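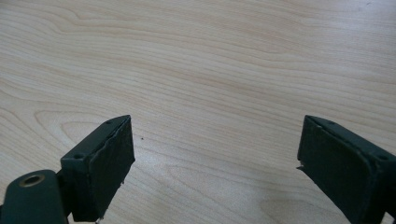 新闻稿　总第300期　第1页

木纹留在桌上：Plelulden推出“Lallard”浅色木餐桌系列，首批200张即日起接受预订

2023年6月16日，Zulia

家具工坊Plelulden今天很高兴地向各位老顾客、新朋友、合作店铺和一直关心我们的媒体同仁宣布，筹备了很久的“Lallard”浅色木餐桌系列正式和大家见面了。首批一共200张，分两人桌、四人桌和六人桌三种尺寸，从今天起可以在Zulia展厅当面选购，也可以写信或打电话预订。和以往不同的是，这一次每一位订桌的客人都可以先看木皮，再定桌子：您餐桌上的那一片花纹，由您自己来挑。

说起来，这个系列的由头很小。去年冬天我们给老顾客寄了一封信，信里只有一个问题：您家里的桌子，您最喜欢它哪一点？信寄出去的时候，工坊里的人心里都没什么底，毕竟大家都忙，谁会专门坐下来给一家做桌子的回信呢。结果我们收到了582封回信。有的写在明信片上，有的写了满满三页，还有一位客人用铅笔把自家桌面的纹路拓了下来，折成小小一块塞在信封里。我们原先猜大家会说结实、说好擦、说腿不晃，这些当然都有人说到，可是写得最多的，却是木纹。有人说吃早饭的时候喜欢顺着纹路看，看着看着粥就凉了；有人说孩子小时候把那几道弯弯的线当成河，拿豆子在上面开船；还有人说搬过两次家，别的家具都换了，唯独桌子舍不得，就是舍不得那一圈一圈的花纹。

这些信我们到现在还放在工坊二楼的铁皮柜里，谁有空谁就上去翻一翻。Lallard系列就是这么一封信一封信地读出来的。

关于这张桌面

Lallard的桌面选用浅色木皮，颜色是很淡的金黄，里面透着一点柔和的米色，光线合适的时候还能看出一丝浅浅的桃色。我们在选色上来来回回争论了很久。颜色再深一点，房间会显得沉；再白一点，又像是没做完。最后定下来的这个颜色，放在朝北的小厨房里不觉得冷，放在阳光很足的餐厅里也不刺眼。表面做到平滑，只带一点点缎面似的光泽，灯照上去是散开的，不会在您的碗边上晃出一块白。

纹路则是这个系列真正花心思的地方。本期新闻稿开头的那张桌面，长长的木纹从左往右一路流过去，弯得不急，起起伏伏的。靠上的地方纹线疏，像浅水里的波纹；到了中间就慢慢收拢，聚成几道颜色稍深的浅棕色带子。左边还有一组层层套着的弧线，圆圆地拱起来，做木工的人管这种花纹叫“山形纹”，也有老师傅叫它“教堂纹”，说像老房子的拱门。再往下，木纹又淡了，看上去微微有点模糊。同一块桌面上，有热闹的地方，也有安静的地方，这正是我们喜欢的样子。

负责Lallard系列设计的玛格多尔娜·埃尔德什（Magdolna Erdős）来工坊之前做过多年的旧家具修复，她看木纹的习惯和别人不太一样，总要先退到门口看一眼，再凑到跟前看一眼。她这样谈起这次的设计：

“我们把桌子的其他部分都做得很简单。桌腿是直的，边是圆的，没有雕花，也没有镶条。有朋友来看样品，问我是不是还没设计完，我说已经设计完了，剩下的是木头自己画的。我修过很多老桌子，最难过的事情就是看到一块很好看的木纹，被人涂上厚厚的一层深色漆，什么都看不见了。所以这一次我只有一个要求，坐下来的人，低头就能看见木纹。”

先看木皮，再定桌子

以往在家具店里买桌子，大家多半是看一张样品，付了钱，送到家里的是另外一张。尺寸一样，颜色差不多，纹路却全凭运气。过去我们自己也是这么卖的，也确实有客人收到桌子之后打电话来，很客气地问，能不能换成展厅里那一张。展厅里那一张只有一张，换不了。电话这头的人说不出的抱歉，电话那头的人也说没关系没关系，可是我们知道，多少还是有一点失望。

这次我们把顺序倒了过来。工坊为Lallard系列备下了1000张木皮，按纹路的走向分好，平放在展厅后面的木皮间里。您来的时候，可以请店里的同事一张一张翻给您看，喜欢哪一张，就在背面写上您的名字，这一张就归您了。四人桌和六人桌要用到相邻的几张拼在一起，同事会把它们按顺序摆开，让您看到拼好之后的样子，您点了头我们再下料。

木皮间的事情由哈南·伊萨（Hanan Issa）照看。她把木皮分成了几类，名字都是她自己起的：纹路平直、间距均匀的叫“田垄”，像水波一样缓缓起伏的叫“浅滩”，带着大大的圆弧的叫“门洞”，而那些淡得几乎看不见的，她叫“清晨”。开始我们还想给这些类别编个正式一点的号，后来发现店里的客人三天就学会了她的叫法，进门就问今天有没有新的“门洞”，编号的事情也就再没有人提起。

哈南说：“很多人第一次来，会说自己不懂木头，让我替他们选。我一般不替人选。我就把几张摆在那里，去泡壶茶，回来的时候他们差不多都站在其中一张前面了。前些时候来了一对母女，妈妈喜欢‘清晨’，女儿喜欢‘门洞’，两个人在木皮间里站了一下午，最后选了一张两样都有一点的。我觉得那张特别好，我自己都有点舍不得。”

如果您住得远，不方便来展厅，也请不要着急。我们可以按您说的喜好先挑出几张，拍好照片寄给您，您在照片上圈一圈，写上“就这张”，寄回来就可以了。照片上的颜色和实物难免有些出入，因此随照片会附上一小片同批木皮的边料，您可以放在自己家里，白天看看，晚上开了灯再看看。

从木皮到桌子

一张Lallard餐桌从选定木皮到送到您家门口，要经过不少双手。木皮选好以后，先在工坊里平放一段时间，让它适应屋里的温度和湿度。这一步看起来什么都没发生，来参观的孩子总觉得没意思，可是师傅们谁也不肯省。接着是裁边和拼缝。拼缝的时候，左右两张的纹线要对上，弧线要接着弧线走，差一点点，整块桌面看着就像说话说到一半换了个人。

工坊主理尼扎尔·希贾齐（Nizar Hijazi）自己就是拼缝出身，到今天，六人桌的拼缝他还要亲自过一遍手。他谈到这次的工艺时说：

“拼得好的缝，您用手摸是摸不出来的，用眼睛看，要弯下腰迎着光才找得到。我师傅当年教我，拼完之后把灯关掉，闭着眼睛摸一遍，睁开眼再看一遍，两遍都过了才能上胶。我现在也这么教新来的同事。有时候他们嫌我慢，我说桌子要在人家家里待好多年，我们慢个半天，不算什么。”

压贴之后是打磨。打磨一共四遍，前两遍用机器，后两遍用手。最后一遍由两位师傅面对面站着，顺着木纹的方向，一人一半。做完之后上面漆，薄薄地上，晾干，再薄薄地上。我们试过好几种光泽度的面漆，太亮的不行，木纹会被反光盖住；全哑的也不行，摸起来有点涩，擦桌子的时候抹布走不动。眼下用的这一种带一点缎面感，手掌放上去是滑的，杯子推过去也顺。

桌腿和桌架用实木制作，颜色与桌面相近。桌腿可以拆卸，用附送的扳手就能装好，一个人也能做，两个人会轻松些。桌边倒成小圆角，胳膊搁在上面不硌。四人桌和六人桌在两条长边的下方各留了一道浅浅的凹槽，搬动的时候手指正好可以扣住。

三种尺寸

两人桌适合小厨房和窗边，靠墙摆放可以坐两个人吃饭，也有不少试用的朋友拿它当书桌。桌面用单张木皮，整块纹路是连贯的，喜欢看大花纹的客人可以留意这一款。

四人桌是三款里做得最多的，长方形，四面都能坐人。如果家里偶尔来客，两头再各挤一位也坐得下，只是要麻烦大家把胳膊收一收。

六人桌最长，桌面由几张相邻的木皮顺着长边拼成，纹线从这一头走到那一头。玛格多尔娜建议把它横着摆在窗前，这样早上的光会顺着纹路照过来。当然，桌子到了您家里就是您的，想怎么摆就怎么摆。

三款餐桌都可以另配同色的长凳。长凳不设预选木皮，凳面我们会尽量挑与您桌面相近的纹路来做。

和Twal纺织一起做的桌上用品

一张桌子总归要摆上碗碟才像个家的样子。这次我们邀请了相识多年的邻居Twal纺织，为Lallard系列配了一套桌垫和餐巾。Twal纺织就在我们隔壁那条街上，两家共用一个卸货的院子，遇到下雨天，他们的布和我们的木料常常挤在同一个棚子底下。要说合作，其实早就在合作了，只是这一次才正正经经地坐下来画图纸。

纳丁·特瓦尔（Nadine Twal）来工坊看了好几回桌面，最后定了三种颜色：灰绿、陶土红，还有一种她形容为“煮过头的豌豆”的黄绿。桌垫织得不密，边缘留了一点点流苏，铺在浅色的桌面上，四周的木纹仍旧露在外面。

“尼扎尔第一次让我做桌布，我没答应。”纳丁说，“那么好看的桌面，我一块布盖上去，玛格多尔娜要和我生气的。所以我说，桌布不做，做桌垫，一人一块，小小的，吃完饭收起来。布要衬着木头，谁也别抢谁的。我织了好多种灰色都不满意，后来把纱线拿到他们的木皮间里，一根一根地搁在木皮上比，才找到现在这个灰绿。”

桌垫和餐巾在两家的店里都有，预订首批Lallard餐桌的客人，我们随桌送上一套桌垫，颜色您来选，数量按桌子的座位数配齐。

在试用家庭里的几个月

从一月开始，我们把几张样桌送到了愿意帮忙试用的家庭里，请大家照平常的样子过日子，不用特别爱惜。到了该收回来的时候，有两家说什么也不肯还，我们想了想，就留给他们了。

试用的记录五花八门，十分珍贵。有一家的孩子在桌上揉了面团，面粉钻进了桌面和桌边相接的那道小缝里，怎么也弄不干净，我们据此把那道缝取消了，现在的桌面和桌边是平顺地连过去的。有一家说搬桌子的时候没有地方下手，于是有了前面提到的凹槽。还有一家的老先生每天在桌上修钟表，他写信来，说浅色的桌面对他帮助很大，掉下一颗小螺丝，一眼就能看见。他还说，连一粒面包屑落在上面都看得清清楚楚，太太因此比以前更常催他擦桌子，这笔账要记在我们头上。我们认了。

负责顾客来信和试用联络的希妮德·科里根（Sinéad Corrigan）把这些记录整理成了一本小册子，放在展厅进门的架子上，欢迎取阅。册子里没有我们自己写的话，从头到尾都是试用家庭的原话，有夸的，也有抱怨的。抱怨里最集中的一条是浅色桌面要擦得勤一些，这一点确实如此，我们也愿意在这里先同大家讲明白。

希妮德说：“我最喜欢的一封信只有四行，是一个上小学的孩子写的。他说他在桌子上找到了一座山，山里有一条路，问我们这条路通到哪里。我拿去给木皮间和拼缝间的同事都看了，大家各有各的答案，我就把几个答案全抄下来给他寄了回去。他又回信说都不对，通到他外婆家。”

怎样照料您的Lallard餐桌

平日里用拧干的软布顺着木纹擦拭就可以，再用干布带一遍。遇到油渍，在温水里加一两滴普通的洗洁精，擦过之后用清水布再走一次。请不要使用钢丝球、去污粉和带研磨颗粒的清洁膏。

热锅、热壶请垫一块隔热垫。纳丁的桌垫隔一只热饭碗没有问题，刚离火的铸铁锅就请不要指望它了。

水洒了请尽快擦干。杯子底下的一圈水，当时擦掉不会有什么痕迹，留过夜就难说了。

浅色木皮在日光下会慢慢变得暖一些、深一些，头一年最明显。如果您习惯在桌上长年摆一只花瓶或者一台收音机，过些日子把它挪一挪，好让整块桌面一起变。桌子刚到家的头几个月，我们也建议暂时不要铺大块的桌布。

桌腿的螺栓在装好之后过一个月再紧一遍，往后一年紧一遍。扳手请收在您找得到的地方，真找不到了也没关系，写信来，我们再寄一把。

小的划痕可以带着照片到展厅来问，或者参加我们的修补日。每逢修补日，工坊的院子里会摆开几张工作台，师傅们教大家怎样补蜡、怎样处理水印，带自己家的旧桌板来也可以，不限定是Plelulden的产品。去年有位先生骑着三轮车，拉来了一整扇门，师傅们也帮他修好了。具体日期贴在展厅门口，也可以打电话询问。

预订与送货

首批200张餐桌的预订从今天开始，订满为止。预订时请交付订金1000元，木皮选定之后，我们会把您的名字写在木皮背面，同时给您一张写有木皮类别和拼接顺序的卡片，请您保存好，日后如果桌面需要修补，凭这张卡片我们能更快找到同一批的料。

在木皮裁开之前，您随时可以改主意，换木皮、换尺寸都可以，决定不要了，订金也全数退还。裁开之后就没有办法再退了，还请各位体谅。下料之前我们会打电话和您再确认一遍，电话如果没有接到，我们会一直等到联系上您。

送货由工坊自己的车队负责，Zulia城内免费送到家，并且抬进屋、装好、把包装带走。城外的客人请在预订时告诉我们地址，运费单独计算。如果您住的是没有电梯的老楼，请提前讲一声楼层和楼道转弯的宽窄，特别是订六人桌的客人。我们的送货师傅有办法把六人桌弄上五楼，他们只是希望早上出门前就知道这件事。

旧桌子如果您不打算留，送新桌的时候可以顺便交给我们带走。还能用的，整修之后会转给需要的人家；实在用不了的，拆下来的木料拿去做小凳和砧板。去年一年，我们用旧桌子的木料做了300只小凳，全部送给了城里的幼儿园和社区图书室。那些凳子的颜色深深浅浅，没有两只一样，听说孩子们都有自己认准的一只。

展厅开放与“看木纹”茶会

为了庆祝新系列上市，Zulia展厅从即日起延长开放时间，每天傍晚多开一个半小时，方便下了班才有空的朋友。三种尺寸的样桌都摆在进门的大房间里，旁边有椅子，请随意坐，坐多久都可以。店里备了茶和饼干，饼干是隔壁街面包房做的芝麻薄饼，掉渣掉得厉害，正好请大家顺便试试桌子好不好擦。

展厅每周还会办一场小型的“看木纹”茶会，由哈南和玛格多尔娜轮流主持，讲一讲木纹是怎么来的：为什么同一棵树切出来的木皮，有的是直线，有的是弧线；那些像拱门一样的花纹和下刀的方向有什么关系；拼桌面的时候，哪些纹路放在一起好看，哪些放在一起会打架。茶会不收费，请提前报名，地方不大，坐不下太多人。带孩子来的朋友，我们准备了纸和铅笔，可以像那位写信的客人一样，把喜欢的木纹拓下来带回家。

合作店铺与媒体朋友如果希望看看拼缝和打磨的过程，可以和希妮德约时间，由尼扎尔带大家在工坊里走一圈。参观拼缝间的时候请穿平底鞋，也请把长围巾收好。需要木皮小样用于拍摄的，我们可以寄送，用完不必寄还。

写在后面的一点感谢

玛格多尔娜坚持要在这份新闻稿里留一段地方，谢谢写回信的各位。我们都觉得应该。这582封信，希妮德每一封都回过，有些朋友就这样一来一往地通了大半年的信，聊的早就不限于桌子了。有人寄来了腌柠檬的方子，有人寄来了新生的小孙女的照片，还有人提醒我们目录第二页有一个错字，确实是错了，已经改过来。

尼扎尔也有一句话要带给大家：“做了这么多年桌子，我还是喜欢去送货。桌子在工坊里的时候，说到底只是一块木板四条腿。抬进人家屋里，装好了，主人家把第一只杯子放上去，那个时候我就高兴了。今年首批的桌子，我会跟着车去送一些，如果您开门看到一个白头发的，请给我一杯水喝，谢谢。”

关于Plelulden

Plelulden是一家设在Zulia的家具工坊，制作餐桌、长凳、书架和厨房用的小件木器。工坊的设计、拼缝、打磨、上漆和送货都由自己的同事完成，展厅与工坊在同一个院子里，前面看家具，后面听得见刨子的声音。工坊为所售出的每一张桌子提供修补服务，无论购买了多少年。

关于Twal纺织

Twal纺织是一家家庭经营的织造作坊，出产桌垫、餐巾、厨房巾和窗帘布，由纳丁·特瓦尔主理。本次为Lallard系列制作的三色桌垫与餐巾，在Twal纺织的店铺和Plelulden展厅同步发售。

联络

媒体与顾客来信：希妮德·科里根，Plelulden工坊来信处
木皮预看与茶会报名：哈南·伊萨，Plelulden展厅木皮间
桌垫与餐巾：纳丁·特瓦尔，Twal纺织

来信请写明您的姓名、回信地址和方便接电话的时间。想先看木皮照片的朋友，请在信里注明您家餐桌打算摆在什么位置，朝哪个方向，平时有几个人吃饭，喜欢纹路多一些还是少一些。随便写几句就可以，写长了我们也爱看。

（新闻稿完）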